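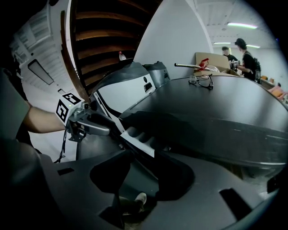
Gadier : l'atelier de réparation rouvre ses tables, et les cartons arrivent déjà

2019-04-16

Il y avait du monde autour des tables de l'atelier Kemirano, à Gadier, pour la première séance de tri de l'année ! L'idée est simple et elle plaît : on apporte ce qui traîne au fond d'un placard, un outil dont on ne se sert plus, un petit appareil qui refuse de s'allumer, des lunettes orphelines de leur étui, et on regarde ensemble ce qu'il est possible d'en faire. Réparer, donner, échanger, démonter pour les pièces. Jeter, en tout dernier.

L'atelier avait fermé pendant l'hiver, le temps de refaire l'éclairage et de changer le tableau électrique. Les habitués commençaient à s'impatienter, certains avaient même mis de côté des objets depuis l'automne. Autant dire que la matinée a démarré fort, avec des conversations dans tous les coins et des sacs posés un peu partout avant même que le café ne soit servi.

« On pensait commencer doucement et on a été débordés dès l'ouverture, c'est une excellente nouvelle », raconte Elibariki Ogola, qui anime l'atelier avec un plaisir communicatif. Il passe d'une table à l'autre, prend un objet, le retourne, demande d'où il vient et depuis quand il est en panne. Il aime les histoires qui vont avec les choses, et les gens le savent : on lui raconte le grille-pain de la grand-mère, la lampe achetée en brocante, la perceuse prêtée par un voisin et jamais rendue (elle va l'être, promis).

Le principe du tri tient sur une feuille affichée à l'entrée. Chacun vide son sac, garde ce qu'il souhaite réparer lui-même et laisse le reste dans un carton ouvert, sur la table. Les outils à main restent à portée de tous. Les sachets en plastique servent à regrouper les petites pièces, avec une étiquette quand on sait à quoi elles appartiennent. Quand on ne sait pas, on écrit « à voir », et il faut reconnaître que le tas « à voir » a beaucoup de succès.

Ce qui frappe, c'est l'entraide. Une dame venue pour un simple ourlet de rideau est restée jusqu'à midi à tenir une lampe pendant qu'un lycéen ressoudait un fil. Un retraité de Zullwood, arrivé avec une radio muette, est reparti avec une radio qui grésille, et il était ravi : il a désormais une bonne raison de revenir. Deux frères ont remonté un moulin à café à l'envers, l'ont redémonté en riant, puis remonté dans le bon sens sous les applaudissements de leurs voisins de table.

Emmanuel Lema s'occupe de la partie outillage. Il a passé une bonne partie du mois à affûter, nettoyer et huiler ce qui pouvait l'être, et il a réuni un joli lot de tournevis, de pinces et de clés que l'on peut emprunter sur place. « Un outil, il faut que ça tourne. Dans un tiroir, il rouille. Sur une table, quelqu'un finit toujours par le prendre en main et demander à quoi il sert », explique-t-il. Il a d'ailleurs improvisé une petite démonstration sur la façon de desserrer une vis abîmée, avec un élastique glissé sous la tête du tournevis. Succès immédiat, et plus un seul élastique disponible dans le bâtiment.

Les lunettes ont elles aussi leur coin. Les montures en bon état sont nettoyées, resserrées et mises de côté pour l'association Gachanja, qui les trie à son tour par correction. Petit conseil au passage : vérifiez bien que vous ne laissez pas sur la table celles que vous avez retirées pour bricoler. Cela arrive à chaque séance, et la boîte des objets trouvés est déjà bien garnie.

Côté pratique, l'accès est libre et l'adhésion n'est pas obligatoire. Un tronc est posé près de la porte pour ceux qui veulent participer à l'achat de la soudure, des piles et de la colle. Les gros appareils, machines à laver ou réfrigérateurs, ne peuvent pas être accueillis faute de place. En revanche, le petit électroménager, les jouets, les vélos d'enfant et tout ce qui se porte sous le bras sont les bienvenus. Pensez aux chaussures fermées, surtout si vous comptez toucher à la scie. Les enfants doivent être accompagnés d'un adulte, qui repart souvent plus enthousiaste qu'eux !

L'équipe cherche encore quelques cartons solides, des bocaux avec couvercle et des multiprises en bon état. Elle aimerait aussi trouver une personne à l'aise avec la couture, la machine de l'atelier étant capricieuse et son mode d'emploi introuvable. Si vous avez gardé chez vous une notice de ce genre, même tachée, même incomplète, apportez-la, elle sera photocopiée et rendue dans la foulée.

La prochaine saison s'annonce bien remplie. En mai, l'atelier proposera deux séances supplémentaires, l'une consacrée aux vélos, l'autre aux petits appareils de cuisine, avec quatre postes de travail équipés. Une initiation à la soudure est également prévue, par groupes de trois, pour que chacun ait vraiment le fer en main. Les inscriptions se font sur le cahier posé à l'accueil, et il faut écrire lisiblement, insiste Elibariki Ogola, qui a passé une soirée à déchiffrer les numéros de téléphone de l'automne dernier.

Une bourse aux outils pourrait suivre à Zullwood si une salle est disponible. Rien n'est encore fixé, mais Emmanuel Lema a déjà commencé une liste de ce qu'il voudrait y proposer, et elle fait plus d'une page. Les personnes intéressées peuvent laisser leur nom à l'atelier, aux heures d'ouverture habituelles.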